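Visit report: Billgate print finishing works, Lomham

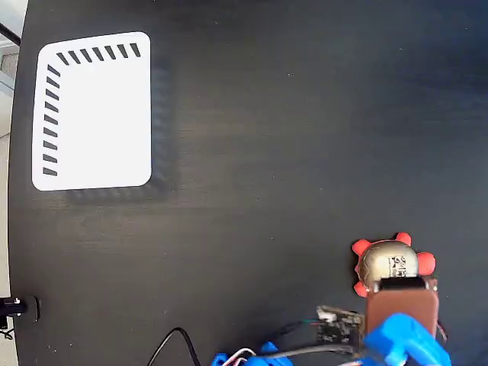

Urada Popescu
Packaging and print buyer, reporting for the members' bulletin

The Billgate works at Lomham opened its finishing hall to trade visitors on a Thursday in November. I went for the die-cutting and stayed for the handling tables, where I spent most of the afternoon. The notes below follow the order of the visit.

Entry is through the paper store. Board is delivered on pallets and left to settle in the hall's air before cutting. Stock for cards is kept apart from carton board, on racking along the inner wall, and every stack carries a slip with the grain direction written on it. The works will not cut a stack without its slip. Our guide put two rejected lots on the bench, and both had a curl that would have been obvious to any customer.

Cutting is done on flatbed presses. A card with rounded corners needs a rule bent to a tight radius, and the corner is where a worn rule first shows. The works inspects corners every 500 sheets and changes the rule on evidence of fiber pull, whatever the counter says. I handled samples from either side of a rule change and could feel the difference with a fingernail before I could see it.

The handling tables are at the far end, past the guillotine. The tops are wood, almost black, with a faint grain and a rounded edge. The dark color suits white work. A plain white card with rounded corners lay on one of them, with short slanted black dashes printed along the top and down the left side and nothing at all on the other two edges. Against that surface the outline reads very clearly, and so does any nick in it. The drawback is dust. A few pale specks show up on a top like this where a gray laminate would hide them, and the tables are wiped at each shift change.

Edge marks of this sort are harder to print than they look. A slanted dash that sits close to a cut makes any drift in register visible at once, and a row of them gives the eye something to compare. I asked about tolerances and was told that each customer sets its own. For plain work the house figure is looser than I would accept - for marked edges it is tight enough.

Packing was the weakest part of the tour. Cards are banded in lots of 200 and boxed by hand, with a sheet of tissue between layers. The bands are paper, and a few on the finished shelf had bitten into the long edges. A wider band would cure it. The minimum order for a new shape is also 200, with the tool charged separately and held at the works for repeat jobs.

The visit ended in the canteen with a short question session. Almost 25 of us had signed in, mostly buyers, and most of the questions concerned lead times. These stand at three weeks for existing tools and five for new ones.

Parking at Lomham is limited and the yard gate closes at 4:30. Visitors coming by train should allow a half-hour walk from the station, the last part of it without a sidewalk. Sample packs can be collected from the front desk on the way out.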